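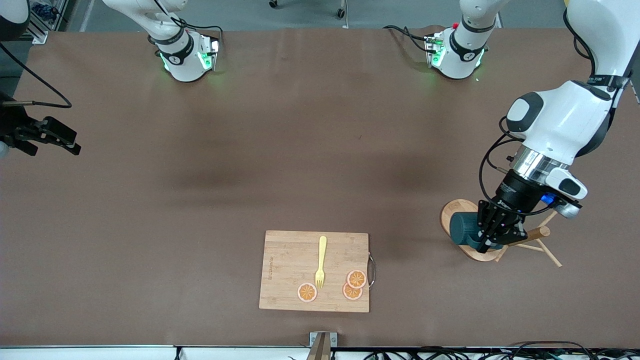 Teal mug, light wood stand.

Home & Causes > Around the Kitchen Table
Print | E-mail
Sat 13 June
By Shahla Ghasemi

I've been having people over to write letters for political prisoners since January, and my kitchen has learned a few things the hard way (so has my good tablecloth). If you want to try it at your place, in Drakcombe or anywhere else, help yourself to what works for me.

Wipe the table and then dry it. Then dry it again! Airmail paper soaks up any damp spot you missed, and I once had to redo a whole page to a judge over a ring of dishwater.

Put food out after the writing. I used to set out pistachios and those buttery cookies from Shokri right at the start, and we mailed a few letters to a justice minister with thumbprints you could see through. Now it's tea first, snacks once the envelopes are sealed.

Ballpoints only. Gel pens smear, especially if you have lefties. I keep mine in an old jam jar with the label soaked off in warm water and baking soda.

Tape a sample letter inside a cabinet door at eye level. Mine has the prisoner's full name, the charge, the court and the polite way to address whoever is getting it. Keep it polite, by the way, even when you're steaming. Save the steaming for the tea. For letters going straight to a prisoner, I leave out politics altogether and write about my tomatoes or the neighbor's awful fence, and I check the Pindska newsletter first for anything the prison won't let through.

Stamps go in a cookie tin with a sheet of wax paper between layers. They curl in my kitchen every summer otherwise. A damp sponge in a saucer beats licking 60 envelopes, trust me on that one.

And write down what you sent, to whom, and when. Mine's in a recipe binder behind the soups. We got 10 replies last year, one of them just a form with a stamp on it, and I filed that too.

Shared 19 times | 10 comments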